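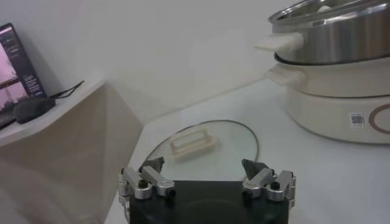 Werkstattbuch > Küchenversuche > Dampftopf

Mai, vormittags, kurz vor elf

So, der Dampftopf zum Dritten. Ich schreib das jetzt gleich auf, bevor ich es wieder vergesse (beim letzten Mal stand hier genau ein Satz, und den konnte Naveed nicht lesen!). Die Teigbrötchen kommen wieder aus dem Vorrat im kleinen Gefrierfach, Sorte Cevley, die mit der glatten Oberfläche. Razia mag die anderen lieber, aber die kleben mir zu sehr am Blech.

Wasser: Strich unten, nicht Strich oben. Bei Strich oben blubbert es bis durch die Löcher und die Unterseiten werden matschig, das hatten wir im April und ich hab es damals auf den Teig geschoben. War aber das Wasser. Dampfzeit steht jetzt fest auf 14 Minuten, ab dem Moment, wo es richtig dampft, und danach noch kurz stehen lassen mit Deckel drauf. Wer den Deckel sofort runterreißt, kriegt Falten, Mudassar schwört auf einen Kochlöffel im Spalt. Muss ich mal probieren.

Überhaupt der Deckel. Den legen wir ab jetzt immer links vom Topf ab, flach, Griff nach oben. Ich hatte ihn eine Zeit lang hochkant an die Wand gelehnt und das ging genau so lange gut, bis er gerutscht ist. Passiert ist nichts, aber das Geräusch! Der Griff lässt sich flach liegend auch viel besser fassen. 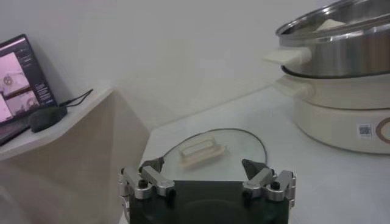
Glasscheibe mit hellem Block, flach auf dem Tisch

Offene Frage von Dagný: ob wir den Griff mal nachziehen sollten. Bei mir wackelt er nicht, bei ihr schon, vielleicht fasst sie anders an. Schraubendreher liegt in der Brastgate-Kiste, bitte danach wieder zurück, ich hab gestern ewig gesucht.

Dann das Umsetzen auf den Teller. Drei Brötchen, großer weißer Teller rechts, Korb bleibt im Topf stehen. Am besten eins nach dem anderen und nicht von oben draufdrücken, die geben sofort nach und sehen dann aus wie Kissen, auf denen einer gesessen hat. Auf dem Teller lieber Abstand lassen, sonst backen sie beim Abkühlen aneinander fest und beim Trennen reißt die Haut. Den Korb heben wir erst raus, wenn er leer ist.
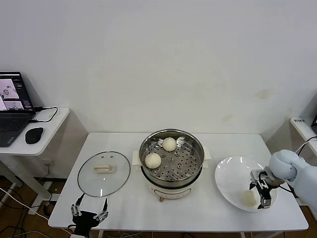 Eintrag: Zeeshan Abbasi

Papiertücher: links und rechts unter den Topf, gefaltet, wie gehabt. Die fangen das Tropfwasser auf, das beim Deckelabnehmen am Rand runterläuft, und der Tisch bleibt sauber. Vor jedem Durchgang frische nehmen, die Rolle steht im Flur.

Nachbestellen: Brötchen (20 Stück reichen bis Monatsende), Papiertücher, Entkalker. Naveed, kannst du das bei Vallejo mit draufsetzen? Die Kundennummer endet auf 1499, steht auch innen an der Schranktür.

Nächstes Mal will ich den Kochlöffeltrick testen und einmal die Sorte von Razia dagegen, mit Backpapier drunter. Korb und Deckel bitte von Hand spülen, der Korb kommt zum Trocknen kopfüber aufs Gitter.

Werkstattbuch Clurel | Kontakt: Raum 126 | Nach oben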